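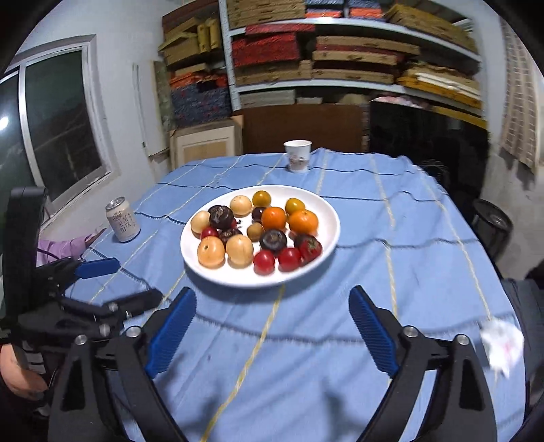
How to write demonstration rules for hand-held grippers (and which ones to leave out)

Gudrun Sandberg
Last updated 4 June 2023

I have read a lot of collection protocols and I don't trust most of them. The longest I was ever handed had 116 numbered rules. The people wearing the grippers could recite four of them, and two of those four were about where to park. When I asked who checked the rest I was sent to a shared folder.

What follows is how I write a set of rules for tabletop sorting work with a pair of hand-held grippers. The running example is a plateful of small fruit and vegetables, because that is the job I'm asked about most and because fruit shows up a vague rule very quickly. You can adapt it to cutlery or laundry if you like. It should take an afternoon to draft and another to cut down.

Before you start

You need:

- a table, a plate and the objects you mean to use
- both grippers, with their pads on and working
- one person who will do the task and one who will only watch
- the instruction text exactly as it will be given out
- a printed copy of whatever standard you've been told to follow

On that last one. Plenty of teams working to the Gridstead checklist have never seen it on paper. They have a summary of it that somebody made, and the summary has drifted. Get the real thing and read it once with a pencil.

Step 1. Write down what the task is, in one sentence

"Sort the fruit" won't do. Sort it by what? Into what? If the objects start on the plate and end up on the cloth, say that. If they start on the cloth and end up on the plate, say that. One sentence, one direction. If you can't get it into one sentence you have two tasks, and they should be recorded and filed as two tasks.

I'm suspicious of any protocol that says "perform the task naturally". It sounds generous, but it means the author hadn't decided. Natural for whom? One person clears a plate from the front, another picks off everything red first, a third takes the biggest thing within reach. All of that may be fine. You still have to say it's fine, in writing, or the reviewer will invent a preference and start rejecting episodes over it.

Step 2. Fix what matters on the table and leave the rest alone

Rule writers love a tidy background. I've seen pages on plain backdrops, approved cloths and cleared shelves, and I've yet to be shown a result that justified the whole bundle. A patterned tablecloth with creases in it is an ordinary thing for a table to have on it. So are a drink can and a paper cup. If the finished system is meant to work in rooms where people live and store their boxes, then a bare white bench is the odd choice and you ought to have to argue for it.

What I do fix:

- the plate stays where both grippers can reach it comfortably
- drinks stand away from the working side of the table
- tissues and wrappers are either part of the task or left alone for the whole episode
- nothing is added or taken away once recording has begun

That last rule is the one people break. Someone moves the cup because it's bothering them, and now you have an episode in which a cup wanders for no stated reason. Move it between episodes or not at all.

Step 3. Decide what counts as a good grip, then try to break your own rule

The usual wording is "grasp the object firmly at its centre". Try it on a ripe strawberry, then try it on a water chestnut. One rule can't cover both, and a writer who thinks it can hasn't had the gripper on.

I use three lines:

- close until the object stops slipping, and no further
- lift straight up before moving sideways
- if it rolls away, go after it once; if it rolls again, finish the episode and mark it

Note that the third line says to mark it. Condori's house rules, which I worked under for a season, said to delete every episode with a dropped item. We threw out a great deal of perfectly good recovery that way and kept the sessions where people had picked only the easy pieces. I argued about this in November and lost. I still think the rule was there to make the pass rate look healthy.

Step 4. Sort out the two hands

If the work is done with a pair of grippers, the rules have to say what the idle one does. Most protocols forget this entirely. Left to themselves people hover the spare hand above the plate, where it throws a shadow over the objects and gets in the way, or they drop it below the table edge, where it records nothing of any use.

Mine reads: the gripper that isn't working waits beside the plate, fingers open, low, clear of the other one's path. People can swap hands whenever they want. They can't pass an object in mid-air unless the task sentence says so.

And watch the cables. A cable down the side of the table is all right. A cable across the working area is one more object, and sooner or later somebody will tow a tomato along with it.

Step 5. Test the wording on the objects you have

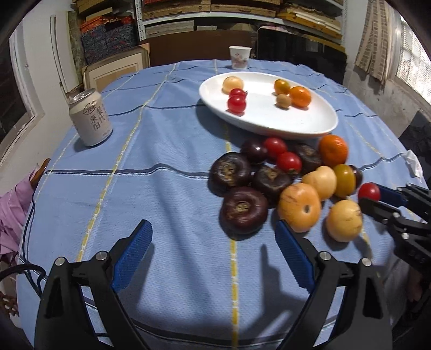
Labelling rules are where I lose patience fastest, since they tend to be written at a desk by someone who has pictured three different fruits in three different colours. Real tables aren't so obliging. Take "put the red one on the plate" as an instruction: there are red cherry tomatoes on the plate already, more in the pile in front of it, and one between the jaws of the right-hand gripper. "The orange" is no better, with one small tangerine on the plate and another at the back of the pile, to say nothing of the pale orange fruits at the front right. Before you approve a label, stand by the table and ask the watcher to point at the thing it names. If they hesitate, or ask "which?", rewrite it.

Use position if colour won't separate two objects. "The tomato nearest the right gripper" is clumsy, but it can be checked. Don't let labellers guess at names either. If they aren't certain whether a round pale thing is one fruit or another, "pale orange fruit" is a better label than a confident wrong one. The Gridstead sheet asks for a species name wherever possible, and I ignore that line. You can decide for yourself how much trouble that will get you into.

There is a related trap with direction. A plate with some items on it and a heap of others in front could be half filled or half cleared. Anyone opening the recording in the middle has no way to know. So log the start arrangement and the end arrangement separately, every time, even when it feels silly. In Mustska these are the two free-text boxes at the top of the session form, and people leave them blank because the form lets them. Make them required.

Step 6. Run a short trial with the rules face down

Give the person the task sentence, let them read the rules once, then turn the sheet over. Record 15 episodes. The watcher keeps quiet and ticks each rule that gets broken.

Afterwards, go through the ticks together:

- A rule broken often, with no harm done: delete it.
- A rule broken often, and the episode spoiled: reword it or change the setup so it can't be broken.
- A rule never broken: ask whether anyone would have broken it anyway. If not, delete that too.

This is the step managers want to skip. They'll tell you the rules were agreed with Plulow, or with the client, or with whoever had the job before you. Fine, but agreed isn't tested. I'd take a page of scruffy rules that survived a trial over a bound one that didn't have to.

Step 7. Write the rejection rules last

If you write them first you'll reject things you haven't seen yet. Mine are short. An episode is rejected if the wrong task was done, if a gripper stopped tracking, or if something was changed on the table partway through. Everything else is kept and tagged. Slow is kept. Clumsy is kept. A hand or a sleeve at the side of the view is kept, provided your consent form covers the person it belongs to. Check that it does, and check it yourself.

Ask two people to review the same batch without talking to each other. If they disagree on more than a handful, the trouble is in your wording and more training for the reviewers won't cure it.

Common problems

The small round things keep rolling. A cloth helps a little. Don't add a rule telling people to be careful. They were being careful.

Shadows from the fingers fall across the objects. This happens under most ordinary room lights. I wouldn't ban it. If you must do something, shift the table, and note that you did.

Food goes soft by the end of a session. Write down when it was swapped, and swap like for like. Don't have people eat the props either - I had that in writing once, and it was the only rule on the page that everybody remembered.

The standard and your trial disagree. Keep your trial notes, follow whichever one you're contractually stuck with, and put the disagreement in the session log where the next person will find it. I've sent mine to the Gridstead editors twice and have had one acknowledgement so far.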